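Keeping your silver stuff shiny, quick tips

Did the whole jewelry drawer last night, 16 rings and a pile of chains, so writing this down before I forget again.

Chains first. Fasten the clasp before you put one away. Feed it through a drinking straw if it's a thin one, saves so much picking at knots later.

Tarnish. Piece of foil in a bowl, shiny side up, spoon of baking soda, hot water. Plain silver only!! No pearls, no opals, no turquoise, nothing glued. Couple minutes then rinse and dry really well. I left one in for 20 once and it was fine but don't.

Stones - just a drop of dish soap, lukewarm water, old baby toothbrush. Go easy round the prongs. Put the plug in teh sink first. Ask my cousin Jadwiga about that.

Storage. Little zip bags, squeeze the air out, one piece per bag. A stick of white chalk in the box helps with damp, swap it every November or so.

Earring backs go missing constantly. I keep 12 spares in a pill box. Rubber ones for hooks, they cost next to nothing.

Small tools. Keep nail scissors and clippers in a case of their own and out of the jewelry box, they scratch everything. Wipe the blades before they go back in.

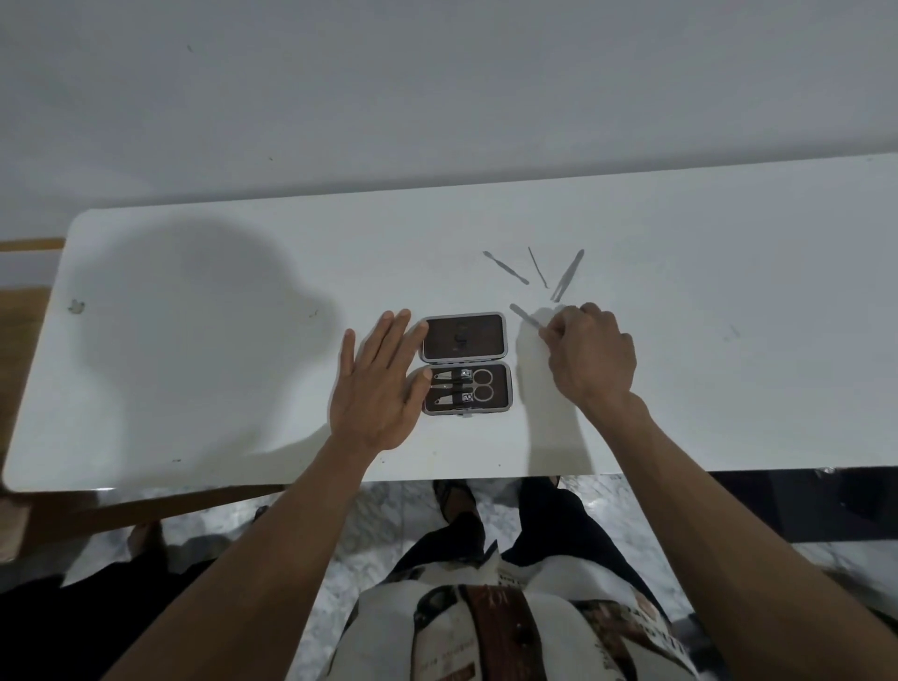 Polishing cloths

Dont wash them, the polish is in the cloth. Black is fine, keep using it. Mine is a Burkico and still going. Toothpaste is too gritty, skip it. Plated pieces get a soft dry cloth and thats all.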